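3. Simulation Setup and Controller Interface

3.1 Task and scene

We study a single manipulation task, turning the left lever of a widespread faucet, and keep everything around it as simple as we can. The simulated scene holds one arm, one faucet set and a flat surface. The faucet has two handles and a gooseneck spout between them. Each handle carries a thin lever that sticks out sideways, away from the spout. The lever is narrow compared with the fingers, so a small error in the approach direction can put the fingertip beside the lever or on the round body of the handle.

The simulator, Trosora, steps contact and joint dynamics together. The faucet handles are modeled as hinge joints with friction and a stiff end stop. The spout is fixed. We do not simulate water. An episode counts as a success when the left hinge passes the target angle and stays there for the last 28 control steps. An episode ends early if the arm pushes on the spout with more than the force limit set in the task file.

At reset the gripper is placed above the surface, away from the handles, and its start pose is perturbed before the first control step. The faucet pose is also perturbed, in position and yaw. We found that yaw matters more than position, as it changes which side of the lever the finger meets first.

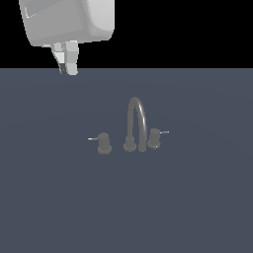
3.2 Observations

The policy receives joint positions, joint velocities, gripper opening and images from 2 simulated cameras. One is a fixed view of the work area. The other is attached near the gripper and looks past the fingers. We render both with plain shading and a uniform surface color. Earlier versions of the task used textured backgrounds, but the textures slowed rendering and did not change the ranking of the methods we compare, so we dropped them.

The two views fail in different ways. In the fixed view, the arm can cover the lever during the last part of the approach. In the gripper view, nearby parts of the faucet fill a large share of the image and the rest of the set may drop out. A detector trained on the fixed view alone does poorly on close views, where handle parts show up as simple round shapes and rods with little context. For this reason the perception module predicts a lever axis (a point and a direction) and does not try to label the whole fixture.

The axis head is a small network on top of a shared image encoder. It was trained on 2390 rendered episodes with ground-truth axes taken from the simulator state. When the two views disagree by more than a set angle, we use the gripper view if the predicted distance is short and the fixed view otherwise. We tried a learned weighting here as well. It gave slightly lower axis error on held-out episodes but made the controller harder to debug, and we kept the rule.

Figure 2 gives a close view of the kind used to test the axis head. The rod and the gripper meet near the bottom of the image, and the lit edge along the rod gives the network a strong line to follow. Predictions on views like this one were stable under small camera shifts. They were less stable when the rod pointed nearly straight at the camera.

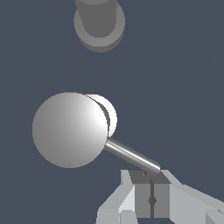
A reviewer of an earlier draft asked whether the axis head is needed at all, given that a policy trained end to end on the same images could in principle learn the lever direction by itself. We ran that comparison. With the same training data, the end-to-end policy reached the handle about as often, but it pushed along the lever instead of across it in many of the failed episodes. Strand, the baseline planner we compare against in Section 4, shows a similar pattern when its goal pose is given without an orientation. We take this as support for keeping the axis as an explicit output.

3.3 Approach and contact phases

The controller has two phases. In the approach phase, a sampling-based planner finds a path to a pre-contact pose set off from the lever, perpendicular to the predicted axis. The spout and both handles are padded during planning. In the contact phase the padding on the target handle is removed and the arm moves under Cartesian impedance control, with low stiffness along the pushing direction and higher stiffness across it.

The switch between phases depends on the distance from the fingertip to the lever and on the fingertip speed. We first used distance only. That version switched while the arm was still moving fast, and the finger bounced off the lever in a noticeable share of runs. Adding the speed condition removed most of these cases at the cost of a short pause before contact. Figure 3 has the fingertip close to the left lever, the region in which the switch is checked.

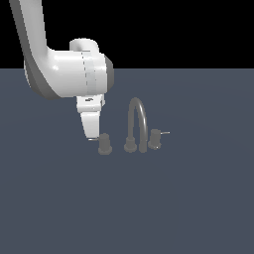 Figure 3. Fingertip near the left faucet lever, fixed camera view.

If the hinge angle does not change within 366 control steps of the switch, the controller backs off to the pre-contact pose, queries the axis head again and retries once.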